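Service Automation, course notes
Unit 6: Judging a two-arm kit for measuring and pouring
Prepared by Jurgita Raudsepp

Please read these notes before the practical. We look at the Ledach kit, which is sold by Jinditz to small bars and teaching kitchens. The task is the measuring of liquid with a jigger and a beaker. 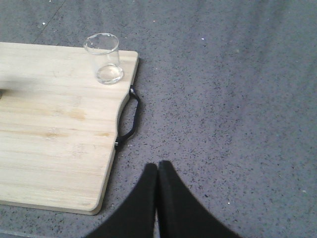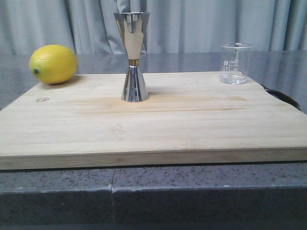
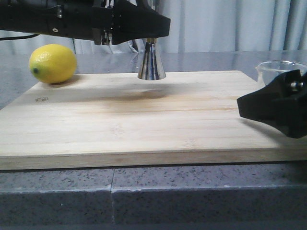
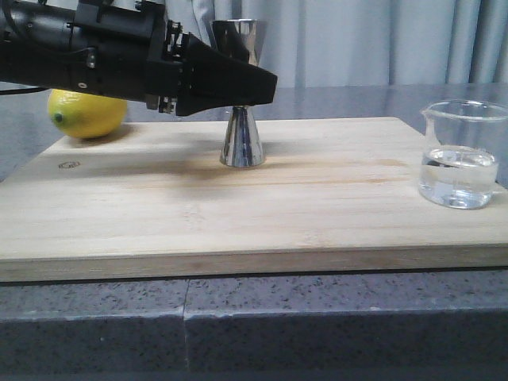
Lemon, jigger, beaker and board at the Ledach bench.

Page last changed: January, by J. Raudsepp

6.1 What is on offer

The kit has two arms, each with a two-finger gripper and a small camera at the wrist. A fixed camera for the whole bench is also in the box. The buyer must provide the bench, the board and the glassware. Jinditz offers the kit for purchase or for rent, and in both cases the first training day is included. Service after this day is a separate contract, and you should always ask for its price before you compare the kit with another one.

6.2 Why the jigger is a good test

A double jigger is narrow in the middle and wide at both ends. The fingers should close at the waist and keep the cups upright. In the fourth picture you see the grip which we want: the fingers are closed at the waist and the lower cup rests on the board.

Polished steel is difficult for a camera, as it shows the curtain and the arm in its surface. Clear glass is difficult for another reason. Look at the beaker in the first picture, from the wrist camera, and notice how the pale wood is visible through the wall. The software has mostly the rim, the spout and the bright line of the water to work with. A lemon is the easy object in this set. It has a strong colour and no reflections that matter.

6.3 Results of our trial

Thảo La and Amirul Sembiring tested the rented kit in our laboratory. They made 68 attempts to take the jigger, hold it over the beaker and put it back upright. In 27 of them a person had to help. The most common fault was a grip too high, on the upper cup, so that the jigger turned in the fingers when it was lifted. Amirul also noted that the arms wait for each other when both are over the board. This is safe but slow, and a customer at a bar would feel it.

After the trial Thảo La changed the grip height in the settings. We have not repeated the full test with the new value, therefore please do not quote our result as the final one.

6.4 Points for the buyer

Setting up. The manual from Jinditz is clear on the cables and weak on the cameras. Deividas Pētersons needed a whole afternoon to adjust the fixed camera, and his notes are in the laboratory folder.

Background. A plain curtain behind the bench makes the work of the cameras easier. When you visit a seller, ask to see the kit in front of shelves with bottles as well.

Cleaning. The fingers come off with one key. The joints must not be washed, only wiped.

Comparison. The Brirnton kit, which we studied in Unit 5, has one arm and a softer gripper. It is simpler to clean, but it cannot hold the beaker and the jigger at the same time.

6.5 Homework

Write one page for the owner of a small bar, Lukoševičius, who asks if the kit should be rented or bought. Use the trial results and say clearly what is still not known. Bring 2 printed copies. Laimutė Ots will collect them at the start of the practical and can answer questions on the rental contract.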